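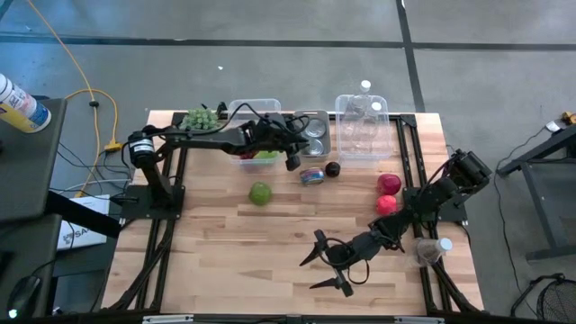
Re: [celiac-parents] tTG still up after a year + the school form
Date: September 9, 2018

Manouchehr Fallahi wrote:

> Hi all, mostly a lurker here. Our daughter (8) was diagnosed last
> September. Started at 286 on the tTG test, and the one we got back
> last week is 69. The nurse at Kisero read it to my wife over the
> phone and said "still positive" and that the doctor would call.
> Nobody has called. We are careful at home, my wife and I eat
> gluten free too, we threw out the toaster and the wooden spoons.
> She feels fine and she has grown. Is this bad? Are we doing
> something wrong?
>
> Second thing, the school wants a form signed for the lunch room
> and I don't know what to ask for. They have offered her a
> "separate tray" but I am not sure what that means and neither
> was the person who offered it.
>
> Last, did anybody get the Ritska clinic bill taken down? Ours is
> $3,005 for the scope and the insurance says part of it was out of
> network.
>
> Thank you, sorry for so many questions.
> Manouchehr

Hi Manouchehr, quick one, have to leave for pickup in a bit so excuse the typing.

First, breathe. 286 down to 69 is a big drop. Not a doctor etc etc but our GI told us flat out that kids who start high can take a good while to get to normal, and she looks at the direction more than the number. My son took 2 years. Two! And I spent the whole first one convinced I was poisoning him with the colander.

Do make sure both tests went to the same lab. Ours switched labs halfway and the numbers don't line up at all, different scale, different cutoff. Look for the reference range printed next to the result. If the ranges don't match, ask the doctor before you worry about it.

And call Kisero back. Don't wait on them. Ask for the nurse line, not the front desk, and say you want a written copy of the result plus a note on when to retest. They're nice once you get hold of someone. They also put things in the portal and forget to tell you its there, so check that.

Things that got us, in case one rings a bell:

- the grandparents. Separate butter. I labeled it and it still had crumbs in it
- licorice. Wheat flour. Didn't even cross my mind, he'd been having it at a friends house all spring
- regular oats in a granola bar that said "wheat free" on the front
- soy sauce at the rice place
- play dough at after care, he was younger then and fingers went in the mouth
- a chewable vitamin, we asked the pharmacist and changed it

If she's at school all day I'd look there first, before tearing up your kitchen again. Sounds like your kitchen is fine.

Which brings me to the form. "Separate tray" means nothing, you're right. Could be a clean tray with the same tongs. What we asked for, and got in writing:

Own serving utensils, kept apart. Gloves changed before her plate. Food plated first, before the line opens. Menu sent home ahead with labels for anything packaged. Heads up to parents for class parties so you can send something. Open bathroom pass (this one matters, he was too embarassed to raise his hand). And a name, an actual person in the kitchen who is in charge of it, plus who does it when that person is out sick.

You may need a letter from the doctor to go with it. Ask Kisero for that on the same call. Ask the school about a 504 plan too if they haven't brought it up, ours didn't until I did.

We still pack lunch most days tbh. The thermos pasta lives on. But having the plan meant field trips got a lot easier.

The bill. Don't pay it yet. Call Ritska billing and ask for the itemized version, the one they mail is just a lump. With us it was the anesthesia group that was out of network, not the clinic, and I appealed on the grounds that we didn't get to pick who was in the room. Took two letters and a lot of hold music. They took off over half. Write down who you talk to every time. I can send you my letter with our info blanked out, just email me off list.

Somebody else asked about bread last week and I never answered, sorry. We're on the Jestesham seeded loaf, freeze it sliced, toast it straight from the freezer. The Ševčík rolls are better but they fall apart by noon and she'll be eating them at noon. Both say gluten free on the bag but read it every time, recipes change.

Oh and did they recheck her iron and vitamin D with this bloodwork? Ours was low on iron way longer than the tTG was up, and he was "fine" too until we fixed it and then he was a diffrent kid at bedtime. Worth asking when the doctor calls. Or when you call them.

She's grown and feels good, hang on to that. Let us know what they say. Gotta run, keys are missing

Dana

--
To unsubscribe from celiac-parents, send a blank message with "unsubscribe" in the subject line. Please trim quoted text when replying.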